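공동작업장에서 수술 로봇을 만든다는 것
책임의 범위와 기록의 의무에 관한 의견

모키츠(Mokitz) 공동작업장 운영진
2018년 10월

해브빌(Havville)의 모키츠 공동작업장이 봉합용 로봇 제작 과제를 정식 과제로 승인한 이후, 본 작업장에는 찬반 양측의 의견이 꾸준히 접수되고 있다. 반대 의견의 요지는 분명하다. 목공 선반과 납땜 작업대를 함께 쓰는 시설에서 의료기기에 준하는 장치를 만드는 일은 시설의 목적을 벗어나며, 사고가 발생할 경우 책임의 귀속이 불분명하다는 것이다. 운영진은 이 지적을 가볍게 여기지 않는다. 다만 과제를 중단하여야 한다는 결론에는 동의하지 않으며, 그 이유를 공개적으로 밝혀 두고자 한다.

우선 과제의 내용을 정확히 하여야 한다. 머드버그(Mudberg)라는 이름으로 등록된 이 과제는 수술용 겸자형 기구를 구동하는 장치와 그 제어 소프트웨어를 제작하고, 조직 표본 위에서 봉합 동작의 일부를 자동화하는 것을 목표로 한다. 참여자는 6명이며 기계, 전자, 소프트웨어 분야의 회원으로 구성되어 있다. 사람이나 살아 있는 동물에게 사용하는 일은 과제 계획서에서 명시적으로 배제되었고, 이 조항은 어떠한 경우에도 과제 내부의 합의만으로 변경할 수 없다.

봉합을 대상으로 삼은 데에 의문을 표한 회원도 있었다. 물건을 집어 옮기는 작업이라면 성패의 판단이 쉽고 위험도 적을 것이라는 의견이었다. 타당한 말이다. 그러나 초급 과제로서의 집기 동작은 본 작업장에서 이미 여러 차례 다루어졌으며, 그 결과물의 상당수는 시연 이후 선반에 보관된 채 더 이상 개선되지 않았다. 봉합은 사정이 다르다. 바늘은 휘어 있고 실은 늘어지거나 당겨지며, 조직의 표면은 누르는 대로 모양이 변한다. 기구의 위치를 정확히 안다고 하여도 바늘 끝의 위치까지 안다고 할 수 없다. 바늘을 물린 각도가 조금만 달라져도 같은 경로가 전혀 다른 결과를 낳는다. 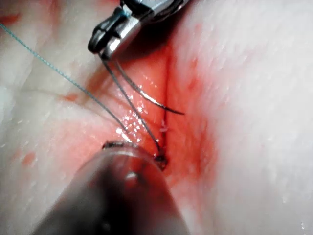 이러한 난점은 도면 위에서는 좀처럼 드러나지 않는다. 과제 초기의 설계 문서를 다시 읽어 보면 구동부의 분해능과 관절의 유격에 관한 논의가 대부분을 차지하고, 실의 처리에 관한 언급은 한 단락에 그친다. 실제 작업이 시작된 뒤 회의록의 비중은 정반대로 바뀌었다. 남은 실을 어디에 둘 것인지, 한쪽 기구가 움직이는 동안 다른 쪽 기구가 시야를 얼마나 가려도 되는지, 젖은 표면의 반사광을 영상 처리에서 어떻게 다룰 것인지가 매번 의제에 올랐다. 운영진이 이 과제의 교육적 가치를 높이 평가하는 근거가 여기에 있다. 참여 회원은 자신이 무엇을 모르고 있었는지를 문서로 남겼고, 그 문서는 다른 회원에게도 열려 있다.

본 작업장이 과제의 지속을 지지하는 두 번째 이유는 접근성의 문제와 관련된다. 수술 로봇에 관한 연구는 고가의 장비를 갖춘 기관에 집중되어 왔다. 그 자체를 비난할 일은 아니며, 임상에 쓰이는 장비라면 마땅히 그러한 기관에서 검증되어야 한다. 그러나 동작의 원리를 이해하고, 제어 방식을 비교하고, 실패 사례를 수집하는 일까지 같은 울타리 안에 둘 이유는 없다고 본다. 지역의 부품 업체인 리야나게(Liyanage)가 가공 여분의 금속재를 제공한 이후 머드버그 과제의 재료비는 회원 회비로 감당할 수 있는 수준으로 내려갔다. 규모가 작은 시설에서도 진지한 질문을 다룰 수 있다는 점은 이로써 충분히 확인되었다고 판단한다.

그렇다고 하여 공동작업장이 연구기관의 흉내를 내어도 좋다는 뜻은 결코 아니다. 운영진은 오히려 이 부분에서 찬성 측 일부 회원과 견해를 달리한다. 지난 8월의 정기 회의에서는 과제의 진척을 널리 알리기 위하여 공개 시연을 열고, 홍보물에 ‘자율 수술’이라는 표현을 사용하자는 제안이 있었다. 운영진은 이를 승인하지 않았다. 표본 위에서 바늘을 한 번 통과시키는 동작과 수술이라는 행위 사이에는 메울 수 없을 만큼 큰 간격이 있다. 수술에는 환자의 상태에 대한 판단이 있고, 예상하지 못한 출혈에 대한 대응이 있으며, 무엇보다 결과를 책임지는 의료인이 있다. 머드버그 과제에는 이 가운데 어느 것도 없다. 과장된 명칭은 과제의 신뢰를 해치고, 나아가 유사한 시도를 하려는 다른 작업장에까지 부담을 지운다.

자동화의 정도에 관하여도 같은 원칙이 적용되어야 한다. 현재 과제에서는 바늘의 진입 위치를 사람이 지정하고, 진입 이후의 궤적을 제어기가 계산하며, 매듭은 사람의 원격 조작으로 짓는다. 이 구분은 작업 기록의 첫 줄에 반드시 기재하도록 되어 있다. 어느 동작이 사람의 것이고 어느 동작이 기계의 것인지를 밝히지 않은 영상이나 사진은 보는 이로 하여금 실제보다 많은 것을 믿게 한다. 잘된 한 땀만을 골라 공개하는 관행 역시 마찬가지의 문제를 안고 있다. 본 작업장은 외부에 자료를 제공할 때 해당 작업일의 실패 기록을 함께 제공할 것을 과제 참여자에게 요구하고 있으며, 이 요구는 앞으로도 유지될 것이다.

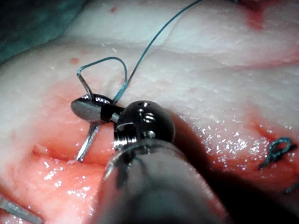 사진 제공: 모키츠 공동작업장 머드버그 과제 기록. 무단 전재를 금함.

기록의 양이 지나치게 많다는 불만이 있다는 사실도 숨기지 않겠다. 과제가 시작된 지 2년이 되는 현재까지 축적된 작업 시간은 약 600시간이며, 그 가운데 적지 않은 부분이 기록의 작성과 정리에 쓰였다. 제작의 즐거움을 찾아 작업장에 온 회원에게 이러한 부담이 달가울 리 없다. 운영진도 양식의 일부가 중복되어 있음을 인정하며, 기구 점검표와 제어기 설정표를 통합하는 방안을 검토하고 있다. 다만 양식을 줄이는 일과 기록을 하지 않는 일은 엄격히 구별하여야 한다.

위생과 폐기에 관한 사항은 더욱 엄격하게 다루어져야 한다. 조직 표본을 다루는 작업대는 다른 용도로 사용할 수 없고, 작업 종료 후 30분 동안은 세척과 소독을 위하여 해당 구역의 출입을 제한한다. 사용한 바늘은 전용 용기에 버리고, 표본은 당일 반출한다. 이 규정이 처음 시행되었을 때 인접 작업대를 사용하는 회원들로부터 이용 시간이 줄었다는 항의가 있었고, 이에 따라 표본 작업은 이용자가 적은 저녁 시간대로 옮겨졌다. 공동의 공간을 사용하는 이상 과제의 중요성이 다른 회원의 이용권에 우선한다고 볼 수 없으며, 이러한 조정은 당연한 절차였다.

비상 정지 장치에 관한 논의도 덧붙인다. 현행 규정은 구동부에 전원이 공급되는 동안 조작자 외에 한 사람이 정지 단추 곁에 있을 것을 요구한다. 참여자 일부는 장치의 출력이 작다는 점을 들어 단독 작업의 허용을 요청하였다. 운영진의 입장은 부정적이다. 날카로운 바늘을 문 기구는 출력이 작더라도 손을 다치게 할 수 있고, 소프트웨어를 수정한 직후의 첫 구동은 제작자 자신도 완전히 예측하지 못한다. 숙련된 회원일수록 이 점을 과소평가하는 경향이 있다는 것이 운영진의 관찰이다.

이와 같은 조건 아래에서라면, 공동작업장은 봉합 로봇과 같은 어려운 과제를 수용할 수 있고 또 수용하여야 한다고 본다. 안전한 과제만을 승인하는 시설은 분쟁을 피할 수는 있겠으나, 회원이 책임 있게 위험을 다루는 방법을 익힐 기회까지 함께 없애게 된다. 기계에 손의 일을 맡기려는 사람은 그 손이 본래 얼마나 많은 것을 감지하고 고쳐 가며 움직이는지를 먼저 배워야 한다. 머드버그 과제의 회의록에는 그 학습의 과정이 비교적 정직하게 담겨 있다.

운영진은 과제의 승인을 다음 회계연도까지 연장하되, 공개 자료의 명칭과 자동화 범위의 표시에 관한 규정을 작업장 전체의 규정으로 확대할 것을 제안한다. 다른 자동화 과제에 참여하는 회원도 적용 대상에 포함된다. 이 제안에 이견이 있는 회원은 정기 회의에 앞서 서면으로 의견을 제출하여 주기 바라며, 제출된 의견은 작성자의 동의를 얻어 회의록에 첨부한다.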